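Brikach busca teleoperadores pacientes (no hace falta saber de robots, casi mejor)

Tiempo de lectura: 3 min

En Brikach llevamos desde mayo intentando que un par de brazos robóticos aprendan a manejar ropa, bolsas y demás cosas blandas que cualquier persona maneja sin pensar. El método es poco glamuroso: alguien hace la tarea con los mandos, el brazo la repite al momento, y guardamos lo que han visto las cámaras junto con lo que han hecho los motores. Después se vuelve a hacer. Y otra vez. Ese alguien es la persona que buscamos.

El proyecto se llama Fidon y va por su segunda fase. En la primera grabamos 281 demostraciones, de las que una parte vergonzosa consiste en una pinza persiguiendo una manga. De todo se aprende, dicen los que no tuvieron que revisarlas.

Qué harías

Te sientas delante del puesto, coges el brazo guía y mueves con él el otro brazo, el que trabaja. Hay tareas que se enseñan a distancia, mirando solo las pantallas, y otras en las que se lleva el brazo de la mano, como quien enseña a escribir a un niño de 73 kilos. Entre toma y toma recolocas los objetos, apuntas si la demostración vale o no y procuras no mentir en la hoja. Las malas también nos sirven si están marcadas como malas.

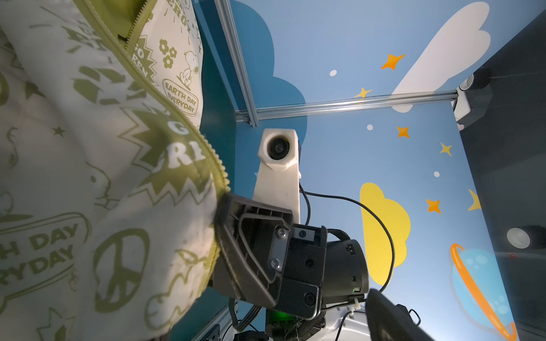
La tela es el grueso de esta fase, y también lo que peor carácter tiene. Un cubo se deja coger igual por la mañana que por la tarde; una prenda, no. Se abomba, se dobla donde no debe y enseña a la cámara lo que le apetece. Con un «EARTH DAY EVERYDAY» y un Snoopy ocupando un tercio de la vista, toca decidir por dónde entra el dedo de la pinza y qué se hace con esa cremallera verde amarillenta que se curva sobre el pliegue. Si al leer esto ya estás pensando que la agarrarías por otro sitio, sigue leyendo.

Qué pedimos

– Pulso razonable y buena vista, con o sin gafas.
– Capacidad de repetir el mismo gesto 49 veces en una sesión sin ponerte creativo en la 30.
– Leer instrucciones en español. Las de Gerton, nuestro programa de grabación, están en algo que se le parece.
– Haber doblado ropa alguna vez. Lo comprobaremos.

No pedimos título, ni experiencia en robótica, ni «pasión». Los zurdos son muy bienvenidos: hasta ahora el modelo ha aprendido solo de diestros y se le nota.

Qué ofrecemos

Contrato por horas, a 39 euros la sesión de dos horas y media, formación pagada incluida. Los turnos son de mañana (a las 9:00) o de tarde (a las 15:30), en nuestro local de la nave Kassa. Hay café, una silla decente – la otra es para las visitas – y un descanso cada media hora que es obligatorio, aunque te veas en racha.

Cómo apuntarse

Deja tu solicitud en el formulario de Brikach con la disponibilidad que tengas y dos líneas sobre la tarea manual más aburrida que hayas hecho bien. No adjuntes carta de presentación. Contestamos a todo el mundo, también cuando es que no, y la prueba dura una hora: media para cogerle el aire a los mandos y media para abrir y cerrar cosas con ellos.

12 comentarios · Compartido 49 veces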